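Holztisch, Holzgriffe, Brettchen — was bei uns funktioniert

Stand 7. August 2020, wird ergänzt wenn ich dazu komme

Schnell runtergeschrieben, weil Ekaette Ajayi und zwei andere nach dem Kurs gefragt haben. Keine Reihenfolge, einfach durchscrollen.

Ölen, aber wann

Neuer Tisch, geölt gekauft: die ersten Wochen in Ruhe lassen. Dann einmal dünn nachölen. Danach zweimal im Jahr, bei mir Frühjahr und Oktober, bevor die Heizung richtig läuft. Heizungsluft ist der eigentliche Feind, mehr als Rotwein.

Lackierter Tisch: nicht ölen. Bringt nix, klebt nur. Wer nicht weiß, was er hat — ein Tropfen Wasser an eine Stelle unter der Platte, zehn Minuten warten. Perlt und bleibt oben: eher Lack. Zieht ein, dunkler Fleck: Öl oder roh. Frisch geöltes Holz perlt allerdings auch, also im Zweifel beim Händler nachfragen.

Zum Auftragen alte Baumwolle, T-Shirt, Bettlaken. Kein Küchenpapier, das fusselt. Immer mit der Maserung. Nach 20 Minuten alles abnehmen was noch oben steht, sonst wird es speckig und man schleift es wieder runter. Frag mich wie oft.

WICHTIG: Öllappen niemals zusammengeknüllt in den Müll. Leinöl kann sich selbst entzünden. Ausgebreitet draußen trocknen lassen oder nass in ein Schraubglas, Deckel drauf.

Wasserränder

Weißer Rand = Feuchtigkeit oben im Finish. Erst mal einen Tag warten, manchmal geht er von alleine. Sonst Baumwolltuch drauf, Bügeleisen niedrigste Stufe ohne Dampf, ein paar Sekunden, gucken, nochmal. Bei Lack vorsichtig, lieber gar nicht.

Schwarzer Rand = Wasser plus Metall, meistens Dose oder Topf. Da hilft Bügeln nicht. Schleifen, bei Massivholz. Bei Furnier Finger weg vom Schwingschleifer, da ist man schneller durch als man denkt. Maureen Cheetham hat ihre Tischplatte so ruiniert und sie dann einfach umgedreht und von unten neu geölt. Geht auch.

Schleifen

Körnung 80 nur wenn wirklich Kratzer drin sind, dann 120, dann 180. Nicht springen. Zwischen den Gängen absaugen und feucht abwischen, trocknen lassen, die Fasern stellen sich auf und man nimmt sie mit dem nächsten Papier weg. Kanten von Hand, immer. Runde Ecken sind lästig, da lege ich das Papier um ein Stück Filz.

Matten, ja oder nein

Ja, aber nicht dauerhaft liegen lassen. Das Holz dunkelt drumherum nach und im Winter hat man helle Rechtecke. Stoff und gewebtes sind ok, Gummi und weiches PVC auf geöltem Holz nicht über Nacht. Nach dem Essen hochnehmen, Krümel weg, aufhängen. Krümel unter der Matte sind wie Schleifpapier.
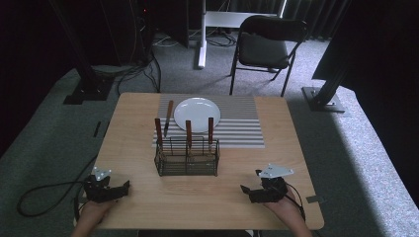
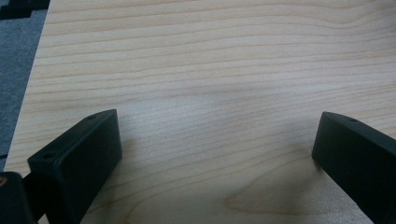

Helles Holz, Maserung gut zu sehen.

Messer und Besteck mit Holzgriff

Nicht in die Spülmaschine. Ich schreibs trotzdem nochmal hin. Callum Naylor schwört auf das Kurzprogramm, seine Griffe sehen auch entsprechend aus.

Kurz unter warmem Wasser, bisschen Spüli, gleich abtrocknen. Nicht einweichen, auch nicht „nur die Klinge“. Zum Trocknen Griff nach oben, damit das Wasser nicht in den Griff läuft. Besteckkorb unten offen oder aus Draht, dann steht unten nix. Geschlossener Becher: Küchenpapier rein und oft wechseln.

Graue, rauhe Griffe: mit 240er leicht drüber, Staub ab, Öl mit dem Finger einreiben, über Nacht liegen lassen, abwischen. Walnussöl riecht gut, aber Vorsicht bei Allergikern am Tisch. Leinöl geht immer, braucht nur ewig.

Lockere Nieten — da bin ich raus. Das macht der Stetsiuk, Mittwoch nachmittags.

Brettchen

Beide Seiten nass machen, auch wenn man nur eine benutzt hat, sonst wölbt es sich. Hochkant trocknen. Nicht auf die Heizung. Zwiebelgeruch: grobes Salz und halbe Zitrone, einreiben, fünf Minuten, abspülen.

Sauber machen im Alltag

Feuchtes Tuch, trockenes Tuch, fertig. Keine Microfaser auf Öl, die holt auf Dauer zuviel runter. Kein Glasreiniger, kein Essig. Die Seife von Rudurer nehme ich seit Jahren, ein Teelöffel auf 2 Liter reicht, mehr macht Schlieren.

Nachtrag: Veronica Vlad fragt wegen Kerzenwachs. Hart werden lassen (Kühlakku in Tuch), mit Plastikkarte abheben, Rest mit Löschpapier und lauwarmem Bügeleisen. Fettfleck bleibt bei Öl kaum sichtbar, zieht mit ein.

Kugelschreiber auf Holz weiß ich immer noch nicht. Wer was hat, bitte melden.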